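The tidy desk industry wants your cables

Every January the catalogues tell us the same thing: our desks are a disgrace, and the fix costs money. This year's villain is the cable. Stelmont has given over most of a wall to clips, sleeves, trays and adhesive channels, all in the colour of weak tea, and its brochure promises a "calmer work surface" to anyone who takes home the full kit for $163.

I am not convinced. I own a desk, I have owned several, and I can't remember a cable ever making me anxious. Dust has. So have unpaid bills, which take up very little room and never appear in the brochure.

The brochure leans on a survey by Cengate, which sells storage, and which asked 613 adults how they felt about the state of their desks. Some 70 per cent said they would like them to be neater. I'd have guessed higher. Ask people whether they'd like a neater car or a neater garage and you will get much the same answer, and none of it tells you whether a plastic channel glued to the back of a table will help.

I tried the Skustwood tray, the one everybody recommends. It hangs under the desktop and holds a power board, and for a few weeks it looked very good. Then I wanted to move a lamp. The lamp's cord had been threaded through the tray, cinched with hook-and-loop ties and fed down a sleeve, and getting it out meant lying on the carpet with a torch in my teeth. The cord now runs across the floor, as it did before.

The trouble is that wires get used. Anything that has to swing, reach or be carried to the other end of the table needs slack, and slack has to lie somewhere. Pull it tight for the sake of appearances and you have put the strain on the plug instead.

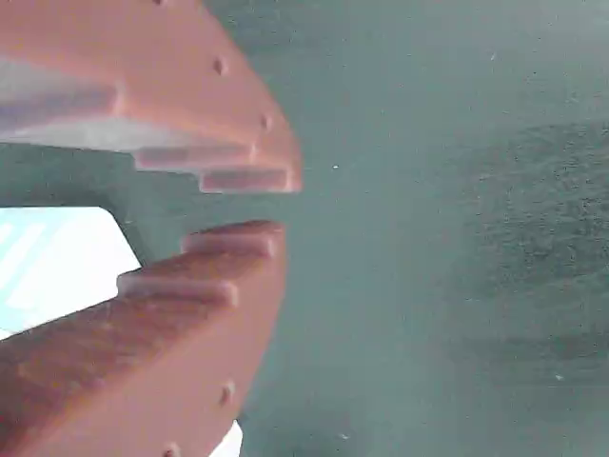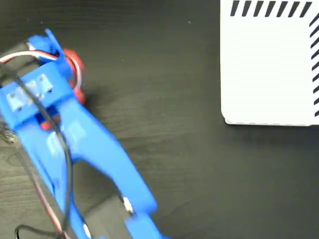
Second picture: black cable left in a loose curve on a dark surface.

Antwi, which makes the stick-on clips, suggests one every hand's width. I did a single run along the back edge of my desk and used up the packet. Two clips let go in the first warm spell and took a strip of varnish each, so the desk is now tidy and scarred.

Some of it is worth having. A label at each end of a cord saves a lot of crawling, and masking tape does that job for next to nothing. A power board screwed to the wall is a fine thing if you know where you want it and mean to stay there. Coiling up the extra metre of a monitor lead is free.

As for the rest, I would wait. The kits tend to be marked down by autumn, when the new colour comes in, and by then you may have stopped noticing the wires.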